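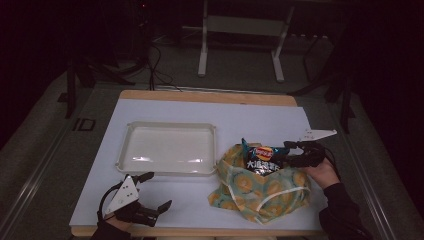
Snack Bags, Trays and Other Small Things: The Winter Gallery

Welcome back to the gallery! I've been sewing and packing snack bundles since November, and the pile on my shelf finally got big enough to share. Most of these are headed to the Drollham winter swap on 15th December, and a few are staying right in my own kitchen because I got attached to them (it happens every year). Captions are short this time. I always say that and then I ramble, so we'll see how I do.

Mustard circles on teal, with chips
I love these colors together - mustard yellow circles on pale teal, with thin white curved lines running all through it. The chips are tucked in at the top, in a dark blue bag with 大波浪 in white across the middle, which means "big wave," so think ridges. Dark blue against mustard makes me happy every time. I like cloth a bit bunched up around a snack, so please don't write and tell me to iron it!

The off-white tray
Plain plastic, raised rim, nothing in it yet. I use shallow trays for almost every bundle now. Cloth slides around in a box, but it sits nicely in a tray, and you can carry the whole thing to the table in one go.

Gray linen with the crooked hem
My first try of the season and you can tell. I sewed the hem late in the evening with the wrong foot on the machine and only noticed the next morning. It holds crackers just fine, so it stays.

Two little ones from the Umineck remnants
The fabric store over in Umineck sells its end pieces by weight, and I came home with way more than I needed. These two are just big enough for a handful of roasted nuts or some wrapped candy. I left the selvage showing on one of them and now I wish I'd done it on both.

Dalsgaard stripe, folded flat
A heavier cotton, navy and cream. It was going to be a bread bag, then I cut it too short, so now it's a pretzel bag. If you've never sewn with Dalsgaard cotton, wash it first! Mine shrank a good bit, and the stripe came out softer, which I liked better anyway.

Green gingham with the long ties
The ties are too long. I know. You can wrap them around twice and make a bow, and kids seem to love pulling it open, so I've stopped trimming them.

The Premov tin set
Tins instead of cloth for the cookies, with a square of fabric on top. Chips go in cloth, anything crumbly goes in a tin - I learned that one the messy way on a bus ride.

The whole stack, ready to go
19 in all, if I finish the last one, which is still waiting for its ribbon. I fold them in half with the good side out and keep the darker ones at the bottom.

Fabric swaps are open again, so if you have scraps with circles, dots or waves on them, I'd love to trade. Anything bigger than a dinner napkin is useful. I have lots of the green gingham left and a little of the navy stripe, but the teal is spoken for. Next gallery will be spring colors, and maybe some lunch wraps if I can get the corners to behave.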